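Chapter 4
Who Gets to Ask the Questions? Legislative Oversight and the Power to Investigate

Before you read

Think about the last time you had to explain yourself to somebody who had the right to an answer. Maybe a boss wanted to know where the money for the supply order went. You could grumble, you could stall, but sooner or later you had to say something. Governments work in much the same way, and the people who get to ask are, most of the time, the lawmakers we elect.

This is one of my favorite parts of the whole course! Students often arrive expecting that making laws is the exciting bit and that everything after the vote is paperwork. Then they read their first hearing transcript, with a department head trying to remember who signed what, and they can't put it down.

The Brestwood bridge hearings

Let's start with a small case. Brestwood is a river city with a mayor, a city council and a public works department. One June, the council learned that repairs on the Naseri Street bridge had been paid for in full, although one lane was still closed and the railings on the south side had never been replaced. The contractor was a firm called Gerkico. The bill came in 337 separate invoices, most of them too small to need the council's approval.

Council member Petrică Rusu asked the department for copies. He got a polite letter and a two-page summary. He asked again, and got the same summary with a new cover sheet. At that point the council voted to open a formal inquiry, and the mood changed very quickly, because a formal inquiry in Brestwood comes with the power of subpoena (a legal order to appear or to hand over records).

Within three weeks the council had 4,000 pages of emails, work orders and inspection notes. It also had a witness. Arash Nazari, a junior engineer in the department, had written a memo warning that payments were running ahead of the work. He had sent it up the line and heard nothing back. His testimony ran for most of an afternoon, and what makes it such good reading is how plain it is. He says what he saw, he says when he wrote it down, and when he doesn't know something he says that too.

The mayor's office argued that some of the emails were private advice and should stay private. The council argued that public money was involved and that the public had a right to know how it was spent. Both sides had a point, and you will meet this same argument again and again, at every level of government, for the rest of the book.

Keep the bridge in mind as you go through the chapter. We will come back to it in Section 3, where you'll read part of Nazari's memo and decide which questions you would have asked him. 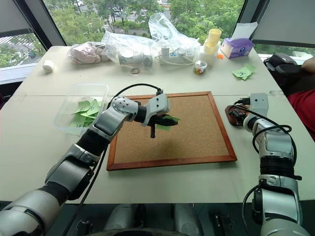
What oversight means

Oversight is the work a legislature does to check on how laws are carried out and how money is spent. The power to investigate is part of it, and the most dramatic part, but a great deal of oversight is quiet. A staff member calls an agency to ask why a report is late. A budget hearing runs twenty minutes longer than planned while one member keeps asking about overtime. An auditor sends over a table of figures and somebody reads the footnotes (always read the footnotes!).

In the United States, the Constitution never says in so many words that Congress may investigate. The power is understood to come with the job of making laws. A legislature that is going to write a sensible law about bridges needs to find out what is happening to the bridges, and the courts have long accepted this reasoning. They have also set limits. An inquiry should be connected to something the legislature could properly act on, and witnesses keep their rights, including the right not to be forced to give evidence against themselves in a criminal matter.

Key terms for this chapter

Oversight: checking how laws are carried out and how public money is spent.
Subpoena: a legal order to testify or to produce records.
Contempt: the penalty or finding that can follow when a person refuses a lawful order.
Executive privilege: the claim that some advice given to a president or governor may be kept confidential.

4.1 Where the power comes from

The habit of lawmakers questioning the people who spend public money is older than the United States. The British Parliament was doing it long before the colonies broke away, and colonial assemblies picked it up with real energy, calling in officials and going through their accounts. So when the first Congress met, its members already had a good idea of what an inquiry looked like, and it was not long before they held one of their own.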